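The Homby Reading Journal is back in stock, and the new edition has a proper spine!

If you had the first one, you'll remember it didn't like lying flat. Stasell, who bind these for us, switched to sewn pages, so now you can write right into the middle without leaning on it with your elbow.

- 500 numbered pages, cream paper
- 11 blank book club sheets at the back
- Room for title, author, start date, and a star rating (half stars allowed)
- Index at the front, so you can find that novel you loved last May
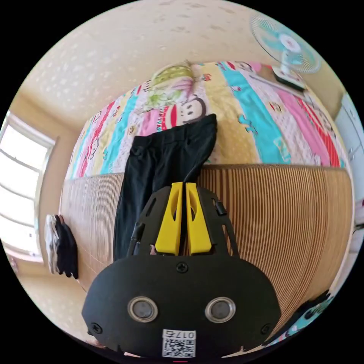

The index was Eftychia Moschos's idea. She's been filling these in since the Levville shop opened and has 3,387 books written down, across a whole shelf of journals. She rates harshly, too, and I've learned to trust her on thrillers.

Each journal comes with a ribbon marker, and I use mine constantly, mostly to hold my place in the "want to read" list (it's long, and it's getting longer).

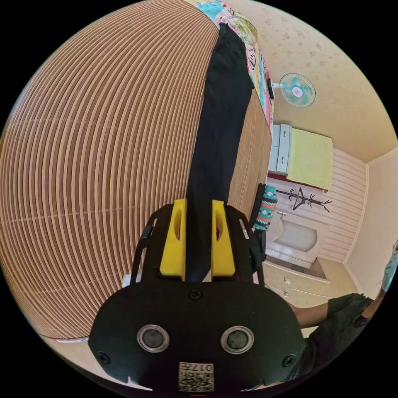
We get asked a lot about ribbon colors. Red, green, and a soft gray are all here now, and black is coming with the next batch. Think of a long dark strip like the cloth across the top of that wooden wardrobe, only much narrower and in satin. Khairul Pangaribuan is keeping the list for black, so send him a note if you'd like one put aside.

Refill book club sheets are sold separately in packs of 11.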